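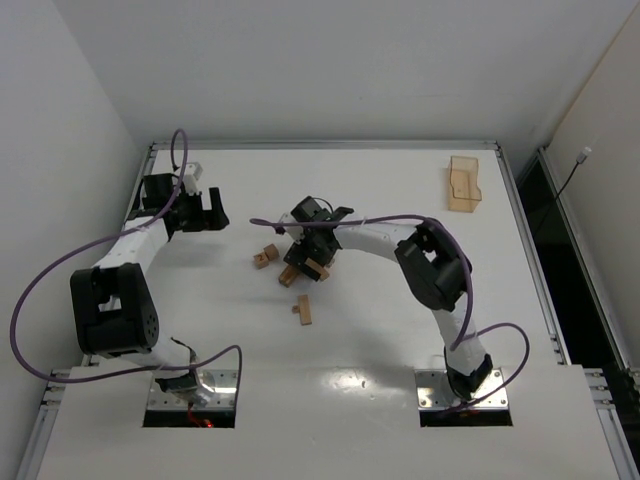
Grullbridge 1601 Worktop with Rail Kit: a long-term review
Posted by Felicja Sikora, Wednesday, July 18, 2018

I've wanted to write about this worktop since October, when it arrived in a very large flat box and I had to ask my neighbor Zbigniew to help me get it around the corner by the stairs. I held off because I didn't trust my own excitement. Well, the excitement hasn't gone anywhere! I love this thing.

Quick background for new readers. I sort, sand and fit small wooden pieces, mostly for puzzles and old building sets that people send me with half the parts muddled together. Before this I worked on a dining table with a dark stained top, and I spent a ridiculous amount of my life hunting for little bits of wood against more wood. My eyes would be done by lunchtime.

The surface

It's white. Plain, even white all the way across, and for this kind of work that is the best feature it has. Wooden pieces show up on it the second you put them down. I can see the outline of each one, I can see the grain direction on most of them without picking them up, and if a chip comes off an edge I can find the chip. Shadows fall soft and gray on it, too, so I'm not fooled by a dark patch that looks like a part (this happened constantly on the old table).

Cleaning is a damp cloth and nothing else. Sanding dust wipes straight off. Pencil needs a bit of rubbing but comes out. I did get wood glue on it in the first week, panicked, left it to dry overnight and lifted it off with a thumbnail in the morning. No mark.

The downside of white is that you see everything, crumbs included. If you eat at your bench, and I do, you'll be wiping it more than you're used to.

The rail

The kit comes with silver aluminum rail for the edges. One length runs along the back, and the side lengths meet it at the corners. I almost ordered the top without it to save money and I'm so glad I didn't. Small pieces roll and skid, especially anything turned, and with the rail at the back they stop there. I used to pull the dining table out from the wall every few days to collect what had gone over. I haven't moved this one once.

It's also handy as a straightedge. I push a row of pieces up against it to compare lengths, and the odd one out is obvious right away.

Two complaints here. The ends of the rail were sharper than I'd like when they came out of the wrapping, so I took a fine file to them before fitting. And dust does collect in the corners where the rails meet. An old paintbrush gets it out, but it's one more thing to do.

Putting it together

The instructions are four pages and only the last one is any use. Dry fit the back rail first, then the sides, and don't tighten a single screw until all of it is sitting where you want it. I did it in the printed order and had to undo the left side and start over. After that it went quickly. Everything lined up, all the screws were in the bag, and the top sits dead flat. I checked it with a level and then checked it again with a marble, which was more fun.

It is heavy. Please don't try to carry it alone.

Where I have it

Mine is in a corner with pale gray walls on the back and left and a beige one on the right (a leftover from the previous paint job, I keep meaning to fix it). Pale walls help more than I expected. The light bounces around and the whole surface is easy to see across, right up to the rail. If you're setting one up against a dark wall, budget for a better lamp.

What about the Gernik?

A few of you asked if I'd looked at the Gernik bench top. I have, at Amnuay's workshop, and it's a lovely solid piece of kit with a softer surface that's kinder to dropped tools. It's cream, though, and light-colored wood gets a little lost on it. For metalwork or sewing I might pick that one. For wood I'd stay with the Grullbridge.

Price

I paid $712 with the rail kit included, delivery extra. That's a lot for what is, on paper, a flat thing with edges, and I did go back and forth over it for weeks. But I work at it nearly every day, I get through a muddled set much faster than I used to, and my neck is happier now that I'm not bent over squinting.

I'd buy it again. I'd file the rail ends first and I'd skip straight to page four.

Next up is the Rerville sanding block that Zofia lent me, once I've put a few more sheets of paper through it.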